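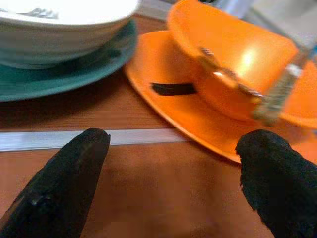
Is the open day at Holtico worth it with kids?
Posted by Britta Engelhardt

We're thinking of going to the Holtico open day in May, mostly for the table-clearing robot. My two are 8 and 11 and they get bored fast. Do you get to stand close, or is it all slides and talking? And do we need to book?

Mattes Harms
We went on the Thursday last year and I'd say go! There's a short talk first (skip it if you can, the guy was nice but wow) and then they let you up to the tables in small groups. When we were there it was working on cups and saucers, bowls, plates, spoons, regular kitchen stuff. It's slower than you'd think - my daughter kept whispering "come on, come on" at it. They had an orange cup on an orange saucer and she still wants one. Get there before ten, the line is awful after lunch. Somebody at the door told me they had over 3,000 people through last time.

Ya-wen Pan
no booking when I went. parking is terrible, use the Mirken lot and walk

Nkechi Ugwu
Booking is only for the workshop tour, and that fills up early. The demo itself is walk-in. I'd ask the person running it to explain the gripper fingers, mine was happy to talk about them for ages and my son asked her a million questions. Bring snacks - the only food was one coffee cart and it ran out of everything but tea.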